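Delphine Iwasaki joined Vetden in October as Head of Learning and Skills, with responsibility for apprenticeships across all 5 of the organisation's sites. She spoke to Jamila Karunaratne of the communications office about her first weeks in post and the changes planned for the coming intake.

Ms Iwasaki began her own career as an apprentice at Gauthier, where she trained in the accounts department. "I was placed at a desk and given a ledger," she said. "My supervisor was kind, but there was no plan for me. I learned a good deal by asking the person next to me, and I should like our apprentices to have more than that."

The present scheme has 117 apprentices. Under the proposals the number will rise to 173 next year, with new places in purchasing, customer accounts and building services. Asked whether growth on this scale might weaken the support given to each person, Ms Iwasaki accepted that the concern was a fair one. "Every apprentice will have a named mentor before the first day," she said. "If a department cannot offer a mentor, it will not be offered an apprentice."

Mentors will be released from their usual duties for one afternoon each fortnight. This has been agreed with department heads, though Ms Iwasaki acknowledged that the discussions had not always been easy. "People are busy, and an afternoon is a real cost. I asked them to think about who had trained them, and how long it took."

The college element of the programme will continue to be provided by Zurnent, whose contract has been renewed. Attendance at evening classes fell last year, and teaching will now take place during working hours.
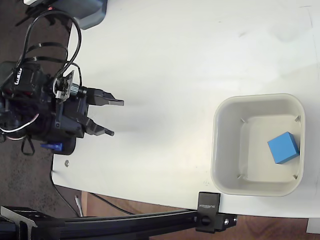

Travel costs were also raised in the staff survey. Apprentices who live some distance from their place of work will be able to claim up to £200 each term towards bus and rail fares — a sum Ms Iwasaki described as modest but overdue. Claims should be made through line managers.

On the question of what happens when an apprenticeship ends, she was more cautious. "I cannot promise everyone a permanent post. I can promise that each of them will be told where they stand three months before they finish, in writing."

Applications for the next intake close on 9th November.

Related items
Trimerex and Vetden sign shared training agreement
Becoming a mentor: guidance for staff
Staff survey: summary of responses
Changes to the travel claims form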